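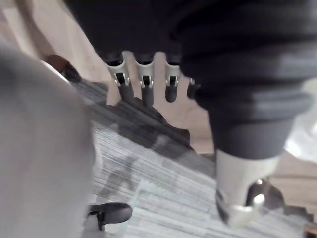

Scanlon, 1/5/20

To the list,

Replying to the question below, which has sat long enough to grow moss.

> Has anyone here put the Wekus hand through real work? Trustach is
> quoting us for three, with the wrist camera, and the brochure is
> mostly adjectives. I'd like to hear from someone who has paid for
> one. Is the black sleeve an option or do you have to take it?

We paid for one. It went on the arm in September and it's still there.

The fingers are the good part. Black body, off-white brackets at the joints, and you can get at the metal pins without taking the whole hand apart. I've swapped one joint piece in 20 minutes, and that included looking for the driver.

The ribbed sleeve comes with it. You take it. From the wrist camera it hogs the right side of the view and hides most of the fourth finger, so if your job depends on watching all the fingers at once, ask Trustach for a demo before you sign. They'll tell you the camera "sees what the hand sees." It does – and the hand mostly sees itself.

Grip score on our own pick test was 97 out of a possible 100, using boxes and bottles. Thin flat things dragged it down and I don't expect a software update to fix that. Black on black is also a pain when you're tuning by eye, so plan on a lamp.

Service is handled out of Sterkness. They answer email, usually with a form. The plan lists a checkup every 1,000 hours and we haven't reached the first one, so I can't say what you get besides another form.

Would I buy three? I'd buy one, run it on your ugliest parts, then go argue about the price of the other two. Get the cable length in writing while you're at it. Ours came short.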